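How to wipe and care for a white painted drawer cabinet

White furniture with panelled drawer fronts looks very nice in a room, but it shows every finger mark. I have had such cabinets in two homes and I clean them in the same way each time. The whole job takes me less than one hour, including the drying. I usually do it on Tuesday morning when the light comes from the side and I can see the marks well.

What you need

- two soft cloths, knitted or towel-like, one for washing and one for drying
- a small bowl of warm water
- a few drops of mild washing-up liquid
- an old soft toothbrush
- a dry paintbrush for dust, if the panels have deep mouldings

I buy my cloths from Bhatia, in a pack of 4. Any soft cloth will do, but wash a new coloured cloth by itself two times before you use it on white paint. A strong colour can leave a shade behind, and it is difficult to remove later.

Step 1. Remove the dust first

Brush the dust from the mouldings with the dry paintbrush. Begin at the top of the cabinet and go down. If you put water on the dust it becomes a grey paste and goes into the corners of the panel, and then you have more work.

Step 2. Prepare the cloth

Put the cloth in the soapy water and squeeze it very well. It should feel damp, but no water should drop from it when you hold it over the bowl. Water which runs down into the gap between two drawers can make the edges swell.

Step 3. Wash the flat part of each drawer front

Close all the drawers. Wipe the flat middle part of the top drawer with long movements from left to right. Then continue with the drawer under it. Do not press hard. If a mark does not go away, leave the damp cloth on it for one minute and try again. I do not use the rough side of a sponge, as it takes away the shine of the paint.

Step 4. Clean the mouldings

Put one finger inside the cloth and follow the moulding all the way around the panel. For the four corners use the toothbrush, almost dry.

Step 5. Clean around the knobs

Most finger marks are near the knob. Fold the cloth to a clean side and wipe around the base. Dark knobs with a pyramid shape, like the Estetti ones I put on my second cabinet, keep dust along their edges, so wipe each side separately. If a knob is loose, open the drawer and tighten the screw from inside. 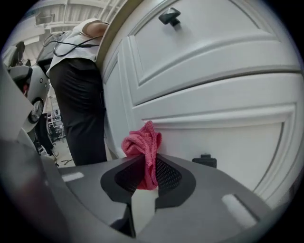

Can I use the same cloth for the knobs and for the white panels?
It is better to clean the panels first and the dark fittings after them, and then rinse the cloth well before it touches white paint again.

Step 6. Dry and check

Take the second cloth and dry everything, also the lower edges of the drawers. Open each drawer a little and leave it so for twenty minutes. Afterwards look at the fronts from the side. If you see stripes, there was too much soap. Wipe once more with clean water only and dry again.

For small chips in the paint I keep a little pot of Plasura touch-up white and use the thinnest brush I have. Let it dry until the next day before you clean that place.

Prarnotden Home Notes | Contact | Copyright Prarnotden, all rights reserved | Back to top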